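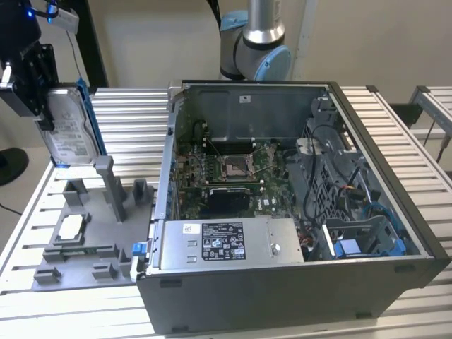
The Sipos sale of September furniture is now fully settled, and we can report to our members how it went. The best result was the Norneo sideboard, lot 327, which stayed with one family in Zotau from the day it was delivered. The back still had its paper label with the name of the workshop, and this helped the price very much. We ask all sellers: please leave such labels where they are. On a cabinet such a label is often only a small paper under the dust, and people wash it away.

Eleven chairs by Ketetti were also offered, and seven found a buyer. The four others had new varnish -- a pity, as the shape is very good.
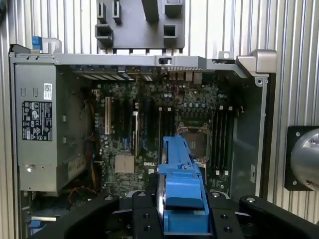
Benedek Deák will again look at members' pieces before the spring sale. The fee is 80 per piece, and for lots with an estimate under 500 there is no fee. He asks that drawers are emptied and loose parts are packed separately. Please do not paint over a repair or a replaced part. When it has a different color, the buyer sees it at once and can judge it. A hidden repair is found later, and then we have letters. Lists of pieces should reach the office before the catalog is printed.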